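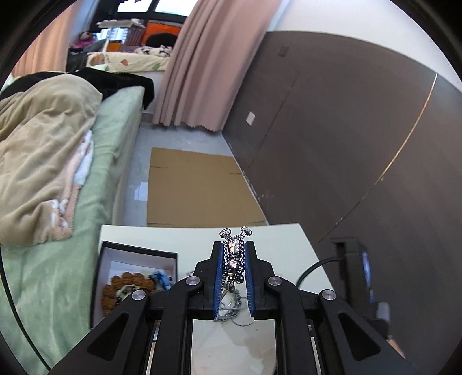

PARTIE II – CONSERVER ET PRÉSENTER

Chapitre 6
Le rangement et le tri des bijoux et menus accessoires

Les bijoux de fantaisie occupent, dans l'ensemble des biens personnels, une place particulière. De faible volume, souvent de faible valeur marchande, ils s'accumulent sans que leur propriétaire en tienne le compte et se mêlent volontiers à des objets d'une tout autre nature : petits ouvrages au crochet, articles de fantaisie, fournitures de mercerie. Un ornement de métal brillant enroulé de chaîne, un bracelet de perles grises translucides et une boîte contenant une pièce crochetée aux lobes brun rouille peuvent ainsi se trouver réunis sur une même table blanche. Le professionnel chargé d'un tri rencontre couramment des ensembles de cette sorte, et c'est par eux qu'il convient d'aborder la matière.

Le présent chapitre traite des opérations qui précèdent le rangement proprement dit. Les systèmes de rangement eux-mêmes (tiroirs compartimentés, présentoirs, pochettes) font l'objet du chapitre 7.

Objectifs du chapitre

À l'issue de ce chapitre, l'élève devra être en mesure :
– de préparer un plan de travail adapté au tri de petits objets ;
– de distinguer les chaînes, les pièces rigides et les pièces enfilées ;
– de séparer les bijoux des articles textiles ;
– de remplir une fiche d'inventaire sommaire.

6.1 Le plan de travail

Le tri s'effectue sur une surface plane, dégagée et de teinte claire. Les maillons sombres d'une chaîne y ressortent nettement ; les fils fins et pâles, en revanche, s'y distinguent mal et appellent une attention soutenue. Pour ces derniers, l'élève disposera d'une feuille de papier foncé, qu'il glissera sous la pièce au moment de l'examen. L'éclairage sera de préférence latéral. Une lumière trop directe provoque sur le métal poli des reflets blancs qui masquent les rayures et les défauts de placage.

Une boîte ouverte, à fond blanc, est placée à portée de main. Elle reçoit les articles qui n'appartiennent pas à la catégorie en cours de traitement. Les textiles y sont déposés à plat et sans être tassés, les mailles du crochet se déformant sous la pression. On évitera surtout d'y joindre des pièces munies d'un fermoir, dont l'extrémité s'accroche aux fibres longues et peut en tirer plusieurs d'un seul geste.

6.2 Les trois familles

La nomenclature retenue dans cet ouvrage distingue trois familles. Les pièces rigides comprennent les broches, les bracelets joncs et les pendentifs massifs. Les pièces souples regroupent les chaînes et les cordons. Les pièces enfilées, enfin, sont constituées de perles ou d'éléments percés, montés sur fil ou sur élastique.

Certains objets relèvent de deux familles à la fois. Un motif métallique entouré de sa chaîne en fournit un cas fréquent. L'usage est alors de classer l'objet d'après sa partie la plus lourde et de mentionner l'autre dans la colonne « observations ». La chaîne n'est jamais déroulée par traction ; on saisit la pièce par sa partie massive et l'on dégage les maillons un tour après l'autre – opération lente, qui sera détaillée à la section 6.4.

6.3 Étude de cas : le fonds Drinia

Le magasin Drinia, à Jalton, a confié à l'atelier Lappalainen le tri d'un fonds de 1 824 articles provenant de son ancien rayon d'accessoires. Les bijoux y étaient conservés avec des ouvrages au crochet dans des boîtes de formats divers. L'atelier a procédé par lots de 100 articles, portés à 200 lorsque les chaînes étaient peu nombreuses. Un premier essai par lots de 300 avait été abandonné, les plans de travail ne permettant pas d'isoler correctement les pièces enfilées.

L'élève étudiera la fiche reproduite en annexe C et relèvera, pour chaque famille, les mentions obligatoires. Il préparera ensuite une fiche vierge destinée aux travaux de la section suivante.

Dans la même collection
Le pliage et l'entretien du linge de maison
Papiers, boîtes et emballages – Cahier d'exercices
Tenir un inventaire domestique
Le fonds Grolby : étude d'une mercerie de quartier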